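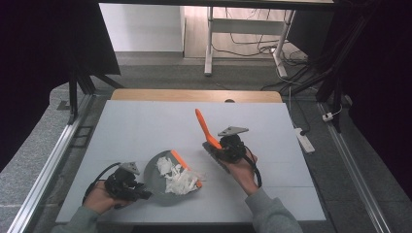 How to Tie a Loop Knot for Lures

By Ariel Villanueva

A lure tied hard against the line can't swing freely, and with heavy leader it hardly moves at all. A loop knot fixes this. The one below is the knot I use for most hard-bodied lures in the tidal creeks, and it takes under a minute once you have practised it at home.

What you need

A length of leader, a lure and a pair of line cutters. Practise with thick leader first, as you can see each turn clearly. Take the hooks off the lure or tape over them until you know the knot.

Step 1. Tie a loose overhand knot in the leader, leaving 20 cm of tag end to work with. Don't pull it tight.

Step 2. Pass the tag end through the eye of the lure, then back through the overhand knot. It must go in on the same side that it came out. If it goes in on the other side the knot will sit crooked.

Step 3. Slide the overhand knot down towards the lure. Its distance from the eye sets the size of the loop. I aim for around 13 mm on a small lure.

Step 4. Wrap the tag end round the main line. Use 3 turns for heavy leader and five for light.

Step 5. Bring the tag back through the overhand knot, again from the side it first came out.

Step 6. Wet the knot and draw it down slowly, first with the tag and then with the main line and the lure. Dry leader can burn and weaken as it tightens.

Step 7. Trim the tag to 2 mm.

Common problems

The loop closes up under load. The overhand knot was probably left too loose before the final pull – snug it down a little more at Step 4.

The loop is too big. A long loop can catch on the front treble when you cast. Cut it off and start again.

The knot looks lumpy. The wraps have crossed over each other. Keep them side by side and hold them in place with a thumb while you pass the tag back.

Check the loop after every decent fish and run the last bit of leader between your fingers. If it feels rough, retie.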